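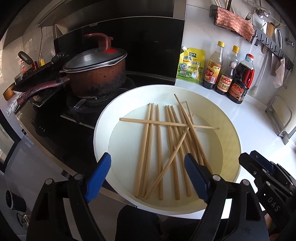
Chopsticks in the basin, between the open jaws of the gripper. Kitchen set, sorting task.

Fosamwood Slips
A dataset of failed and nearly failed grasps on thin kitchen objects

README, second release (December)

What this is

Fosamwood Slips is a collection of demonstrations recorded with hand-held grippers in ordinary home kitchens, and we kept the bad parts. Most of the clips show somebody picking up chopsticks, ladles, lids or small bottles and getting it wrong somewhere along the way: the object rolls, two come up when one was wanted, a jaw closes on the rim of a bowl, the whole pile swings round and locks up. We love these clips! They have taught us more about our fingers, our labels and our own recording habits than a year of clean runs did, and we hope other groups get the same kick out of them.

The release has 3217 clips. Of these, 556 carry a fault label, checked by two people. The rest are clean or were recovered so quickly that the annotators could not agree on a label, and those are marked "unsure" in the index.

How it started

We had a policy, trained on clean chopstick demonstrations, that ran on a fixed arm at our Brumbridge bench. It did well on chopsticks laid out flat on a mat. Then we gave it a bowl. One Tuesday it closed on a crossed pair, lifted, and kept squeezing when the lower stick wedged against the wall of the bowl. The bowl came up with the sticks, tipped, and went off the bench. No one was hurt (the operator was outside the marked zone, as the rules say), but the arm went on to its drop-off pose holding two chopsticks and reported success.

That last bit is what got us going. The success check looked at jaw width and nothing else, and two thin sticks side by side looked to it like one thick one. We went back through the training data for anything similar and found almost nothing, because every clip with a slip or a double pick had been thrown out during cleaning. The policy had never seen a grasp go wrong, so it had no idea what to do about one.

So we stopped throwing them out, and then went looking for more.

What went wrong, by label

double_pick
More than one object leaves the surface when the task calls for one. The most common label by a good margin, and nearly always chopsticks.

rim_catch
A finger pad touches or closes on the container as well as the object. Round basins with sloping rims are great at producing this, since the pads come in at an angle and meet the wall early.

wedge
The object jams against a wall or under another object while force is still being applied. This is the label to look at first if you care about safety. There are only 241 of these and we would like many more.

roll_out
The object turns in the pads and drops or swings. Thin round tips do this a lot, thick ends much less.

false_done
The demonstrator or the checker marked the task finished when it wasn't. We label this separately and it can be combined with any of the others.

A clip can carry several labels. The order in the file is the order in which the faults begin.

Setup

Recording is done with hand-held grippers, each with two linkage jaws and ribbed finger pads. Demonstrators hold the tool by hand, so there is no motor force to record in these clips. Please keep that in mind for wedge: the label comes from watching the video and from the jaw width trace, and a person will usually ease off well before an arm would.

Kitchens are left as they are. Pans stay on the stove, bottles stay along the wall, cloths stay on their rails. We ask for one thing only, that all burners are off and stay off for the whole session. Basins and bowls may stand on a counter, a table or across the edge of a cooktop, whichever the demonstrator would normally use. We wrote that last one down after an argument about whether the cooktop edge should be allowed. It should, in our view: a container spanning two surfaces is a real situation, and the depth estimate gets visibly worse over glossy black glass, so it is worth having in the data.

Folder layout

clips/ holds one folder per clip, with video, jaw width trace and pose trace
labels/ holds one text file per clip, empty if the clip is clean
index.csv lists every clip with kitchen, task, container type and label summary
splits/ holds train, validation and the held-out kitchens
tools/ holds the viewer and the script that rebuilds the index

There are 9 kitchens. Two of them appear only in the held-out split, so please don't move clips between splits if you plan to report numbers.

Using it

Start with the viewer. It plays the clip with the jaw width underneath, and once you have watched ten or so double picks you begin to spot the little step in the trace where the second stick settles into the pads. It's a really satisfying thing to see for the first time.

For training, we get the best use out of the data by holding the labeled clips apart and fitting a small fault detector on them, then running it beside the main policy. When it fires, the arm opens, backs off straight up and looks again. Mixing faulty clips directly into imitation training is a bad idea unless you trim them first, as the policy will happily learn to make the fault too. We tried it. It was quick to learn!

The Negash baseline in tools/ is a plain detector on video and jaw width. It is small enough for a laptop and is meant as something to beat.

Changes to our own bench

Since people have asked what we changed after the bowl incident:

The success check now needs a camera look at the held object as well as jaw width.
Lifting stops if the container moves with the object.
The force limit is lower for any task with a container in it.
The arm does not travel to the drop-off pose until the check has passed.
The bowls are plastic now.

None of these came from the dataset, and you should have the first four whether or not you use our files. The detector sits on top of them and must not replace any of them. A model trained on this data is not a safety device.

Known problems

Pose drift. The pose trace wanders in some clips recorded over shiny surfaces. The worst ones are flagged "drift" in the index. Don't use the absolute height from these.

Hidden tips. In crowded piles the jaws cover part of what they are about to grip, so the annotators sometimes had to judge a double pick from the frames after the lift. Start times for those labels can be late.

Left and right. In the first release the two tools were swapped in the index for one kitchen. Fixed now. If you have old copies of index.csv, delete them and run the rebuild script.

Uneven tasks. Chopsticks take up far more of the set than anything else. We got a bit carried away. Lids are thin on the ground, and there are no knives and won't be.

Off-screen sounds. Audio has been removed from every clip. A few early labels mention a noise in the comment field, which you can ignore.

Privacy

Faces are not included. Hands, sleeves and parts of clothing do show up, and so do everyday things on shelves and counters, including packages with readable labels. Every household agreed to this in writing and can ask for its clips to be removed. When that happens we put out a new index, and we ask you to delete the matching folders within a month.

Adding clips

Yes please! We are most keen on wedges, stacked lids and anything in a deep container. Send the raw recording and leave the labels to us, so that they stay consistent. Don't stage a fault. Staged ones look different in the trace (people slow down just before), and we have had to drop a whole batch for it. Record normal tidying for long enough and the faults will come.

Tested with the Tedero reader as well as our own viewer. If a clip fails to load in either one, open an issue with the clip number and the last line of the log.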